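Nodstead list archive
Home Threads Authors Search Log in
2 min read
Posted in February by Hilde Boersma

Re: finger inserts, print settings and cloth pickup

On the Clilbridge thread, Villaseñor wrote:

> I have the same parallel-jaw body and printed the fingers solid in PLA.
> They hold boxes fine. On a dish towel they skate across the top, or they
> catch a corner and lose it when I lift. Before I reprint in something
> soft: what rib spacing are you using, and do you drive the fingers down
> into the cloth or close above it? Also, does the camera still see the
> tips once the inserts are on? Mine is mounted close to the plate and I
> expect to lose most of the lower view.

Rib spacing is in the Plavari folder, in the file marked rev 14. I would leave it alone for a first print. The wall thickness matters more. If the triangle is too stiff, the contact face stays straight and you get a line contact on a single layer of fabric, which is what you describe. If it is too soft, the tip folds outward before there is any useful force at the contact face.

The inserts are magenta TPU, on pale plates. The color has no function beyond contrast: I wanted the fingers easy to separate from gray and white backgrounds when I threshold the video.

On approach: I set the tips on the cloth, open, with light downward pressure, then close. Closing above the cloth gives you nothing to gather. With a folded towel, start away from the folded edge, or you will take several layers at once and the jaws will not close far enough to hold any of them well.
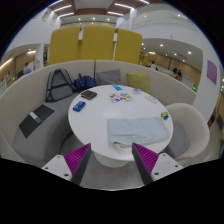
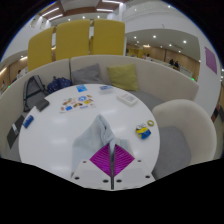 On the camera question, the fingers do take up the bottom middle of the view, and the lens circle leaves black at the corners and along the bottom regardless. I mask that area once and reuse the mask for the whole session. The tips stay visible both open and closed, enough to judge the gap by eye. If your camera sits closer to the plate than mine, tilt it before you add a spacer. A spacer changes the calibration and you will have to redo it.

Print notes for the current inserts:

- 14 percent infill in the mounting block only, none in the ribs
- 200 mm/s travel, slow outer walls, retraction nearly off
- dry the filament first; stringing between ribs changes the stiffness
- do not overtighten the plate screws, the block creeps

My log has 564 closing cycles on this pair. There is a small crease at the root of the lowest rib on the left insert and no visible wear on the contact faces. I will post again when something tears.

If you measure closing force at the tip on your body, please send the numbers with the supply voltage. Mine were taken on a bench scale and I do not trust the low end.

Hilde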